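Questions we are asked most often about the guest bathroom on the ground floor. If your question is missing, please write to Viorica Bucur or leave a note at the Rerkby office. The last changes were made in December by Malte Baumgart.

## The vanity and the cup

**Where do I put my toothbrush and toothpaste?**

Both go in the cup at the left side of the vanity. Please stand the toothpaste with the cap up. The toothbrush can lean beside it, with the bristles above the rim. We ask you not to lay the brush on the stone, also not for a short moment in the morning. 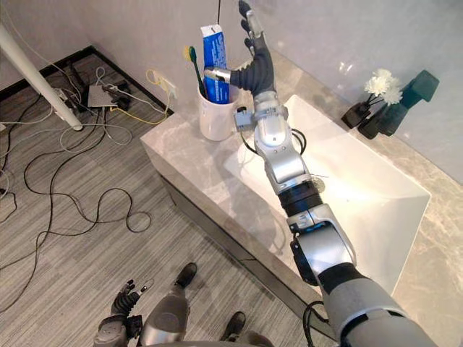
**How often should I wash the cup?**

Once a week is enough for one person. Use warm water and a drop of washing-up liquid, then turn the cup upside down on a clean cloth until it is dry. If a white ring has formed on the bottom, let it soak in water with a little vinegar for 16 minutes and rinse it very well. Do this in the kitchen. Vinegar must not come on the marble top.

**What may I use on the marble?**

A soft cloth, water and the Jamaris stone soap from the cleaning cupboard. One bottle holds 400 ml and it lasts for many months, so please take only a small amount. No lemon, no bathroom spray against lime, no scouring powder. A spot of toothpaste is best removed while it is fresh. If it is already hard, put a wet cloth on it, wait, and wipe. Do not scratch it with a fingernail or a knife.

**And the black tap?**

The same soap is good for it. Dry it afterwards, also under the spout, or the drops will leave grey marks. A rough sponge damages the matt surface and we cannot repair this.

**Do the flowers need water?**

They are artificial, so please do not fill the vase. You can shake the dust from them outdoors, or use the hairdryer on its cold setting.

## Toothpaste

**Must I bring my own?**

You can bring your own, but there is always a tube for guests. When it is nearly finished, press it flat from the bottom end with the handle of a comb and write "toothpaste" on the list in the hall. New tubes are bought on Thursday together with the other shopping.

**The cap is stuck. What can I do?**

Usually it is dried paste in the thread. Hold the tube in one hand, not too strongly, and turn the cap with the other hand over the sink, so that nothing falls on the floor. 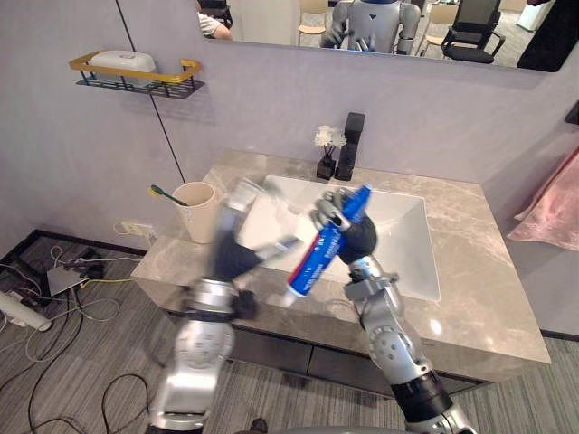 If it still does not move, hold the cap under warm water for one minute and try again. After use, wipe the opening with a piece of paper before you close it. Then the next person will not have the same problem.

**May I use the wall shelf?**

Yes, for light things. Pană, who sold us the shelf, told us that glass bottles are too heavy for it. The white box can stay where it is.

## Towels

**Which towel is for hands?**

The pink one on the rack. Bath towels are in your room and they should go back to your room after the shower.

**How should the towel hang?**

Fold it over the bar so that the top is straight, and then pull the lower corners down a little with both hands. It does not need to be perfect.

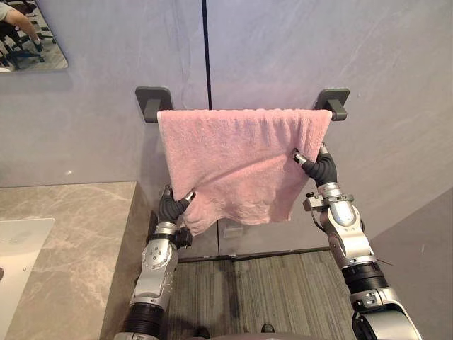 A thick towel dries slowly when it is bunched together, and after two days you will smell it. Open it again after you have dried your hands, and leave the door open when the bathroom is free.

**How are the towels washed?**

At 60 degrees, without softener. Softener makes the loops smooth and they take less water. The Wultetti laundry in the village collects the bag if we have more than we can wash ourselves. They count 33 pieces for a full bag, and a bath towel is one piece, the same as a hand towel.

**A loop has been pulled out of the towel. Is it ruined?**

No. Cut the loop with small scissors, close to the cloth, and never pull it. The rest will hold.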